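Back to the jigsaws, and this time it's a big one

I have finally borrowed a 2,000 piece puzzle from the Clarkum jigsaw library and I am so pleased with myself I could burst. If you've only started reading since the summer, the jigsaw library is in the old reading room above the post office, it's open from four until half past six, and you can take home two boxes at a time for 60p each. The last time I looked at the list on the door they were up to 2,207 puzzles. Think of it! I could do one a week for the rest of my life and still not get to the ones with steam trains on.

The one I chose is a Dovhaniuk, which if you know your jigsaws will make you nod, and if you don't, they're the ones in the flat grey boxes with the lovely thick pieces that go together with a proper click. The picture is a harbour at low tide, with a row of tall houses behind it and about a third of the whole thing taken up by sky. I know. I did hesitate. But the houses are painted in such good colours (there's a pink one with a crooked chimney that I fell for on the spot) that I put it in my bag before I could talk myself round to the cottage garden again.

I've been doing jigsaws seriously for almost 6 years now and my way of going at them has changed completely. I used to do what my dad did, which was edges first, no arguing, and then work inwards from the corners. It's a good way to start and I'd still tell a beginner to do it. These days I do the edges last, or at least late, and I begin with whatever in the picture I like best. For the harbour that meant the pink house. I went through the whole box picking out anything pink, then anything with a bit of window frame, and by bedtime on the first evening I had a house standing up all on its own like a film set. It was wonderful.

Sorting is the bit people skip, and I really would urge you not to. I use baking trays for mine, the shallow sort, and I sort by colour first and then by shape within the colour once there are fewer left. With sky you have no choice, it has to be shape. Two knobs opposite, two knobs next to each other, three knobs, four, none. It sounds dull written down but with the radio on it's one of the nicest hours I know, and afterwards the pieces practically put themselves in.
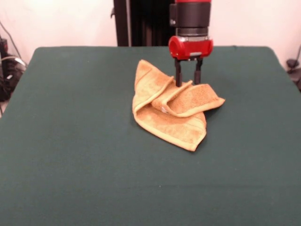
Gobnait Mulligan left a comment under the last jigsaw post to say that I've got sky all wrong, and that shape is a waste of an evening. She goes by the back of the pieces instead. On the bigger puzzles, she says, the card is often cut from several sheets, and if you turn a handful over under a lamp you can see that the grain of the paper runs one way on some and the other way on others. So she splits the whole lot in two face down before she begins, and never has to hunt through more than half of them.

Well, I tried it last night, and Gobnait, you may be on to something! It doesn't work for all of them, at least not with my eyes, and I had a pile of don't-knows as big as the other two together. But I did find nine pieces of cloud that I'd been trying sideways for two days. I'm going to have another go in daylight.

A few of you have asked about Lilik puzzles, which are the wooden ones with the odd-shaped pieces, a heron or a teapot or what have you. I've done two and loved both. They're slower than you'd expect for the size, as there's hardly any straight edge to trust and the colour tends to change exactly where the cut is. I wouldn't buy one new at that price, but the library has a shelf of them and they're always in, so do ask at the desk.

I've also been keeping my list on Vovby, where you can log each puzzle with a note and a mark out of ten. My notes are mostly things like "too much hedge". I've given the harbour an eight so far, and it could go up to a nine if the boats are as good as they look on the lid – there's a blue one with washing strung along it that I'm saving for the weekend.

Still to do: all the mud, most of the boats, the left-hand end of the harbour wall and, yes, the sky. It's due back at the end of August.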